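«Nos pagan las horas de clase y todo lo demás lo ponemos nosotras»

Conversación con una profesora asociada de Pendden sobre los contratos por horas

La profesora me recibe a las siete de la tarde, cuando termina su último grupo. Enseña estadística en dos facultades de Pendden y prefiere que no aparezca su nombre, porque su contrato se renueva en junio y todavía no sabe si la van a llamar. Le digo que lo entiendo. Yo también he trabajado así, en otro país y en otra lengua.

«Llevo seis cursos aquí y he firmado once contratos», me dice. «Ninguno dura más que un semestre. En el verano no existo para la universidad, me cierran hasta el correo.»

El conflicto empezó en enero, cuando el rectorado comunicó que la corrección de exámenes quedaba incluida en la tarifa de la hora de clase. Hasta entonces se pagaba aparte. En el departamento de la profesora son 129 las personas contratadas por horas, y para muchas el cambio supone perder 800 euros al semestre.

«Un grupo mío tiene sesenta estudiantes. Cada examen necesita 20 minutos si lo lees de verdad, si escribes algo en el margen. La universidad calcula que se corrigen solos.»

Le pregunto cómo se organizaron, pues los profesores por horas casi no se conocen entre ellos. Me explica que al principio solo había una lista de correos, y que la primera reunión se hizo en Iststead, en el campus viejo, con pocas sillas y mucho frío. Allí decidieron no entregar las notas hasta que hubiera una mesa de negociación.

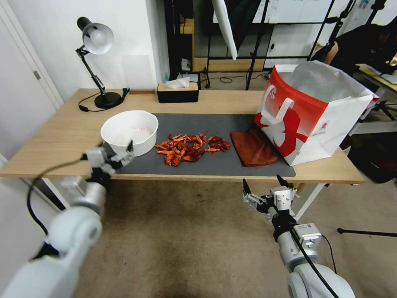
Núm. 2

«La retención de notas es una medida difícil», reconoce. «Los estudiantes la sufren primero, y yo no duermo bien cuando lo pienso. Pero fueron ellos quienes vinieron a preguntarnos qué podían hacer. Algunos no sabían que su profesora no tenía despacho – pensaban que recibía en la cafetería por gusto.»

La universidad respondió con un descuento del sueldo completo para quien no entregara las notas, también por las clases ya impartidas. La profesora habla de esto sin levantar la voz. Dice que en su casa hicieron cuentas y que pudieron aguantar un mes. Otros compañeros no pudieron, y ella no les reprocha nada.

Sobre el personal fijo tiene una opinión más complicada. «Nos apoyan en los pasillos. En la junta de facultad se callan bastante. Hay excepciones, claro, y a esas personas les estamos muy agradecidas.»

Ahora la mesa existe y se ha reunido varias veces. El rectorado ofrece pagar la mitad de las horas de corrección y hacer contratos anuales a quienes lleven casi cinco cursos. A ella le parece poco, aunque votará con lo que decida la asamblea.

Antes de despedirnos le pregunto si aconsejaría esta profesión a una doctoranda. Se queda un rato pensando. «Le aconsejaría que pregunte cuánto se paga la corrección», contesta, y recoge sus carpetas, porque el autobús para Iststead sale a las ocho y cuarto.

Comentarios (3)

menus
En mi facultad pasa igual con las tutorías. Se anuncian en la guía docente y no se pagan. ¿Saben si la asamblea está abierta a los de otros departamentos?

Han
Soy estudiante de segundo y estuve sin nota de estadística todo el invierno. Me molestó, no lo voy a negar, pero leyendo esto entiendo mejor la causa. Ojalá nos lo hubieran explicado antes.

asociada_y_cansada
Gracias por la entrevista. Una precisión: el descuento se aplicó también a personas que estaban de baja, y eso sigue sin resolverse.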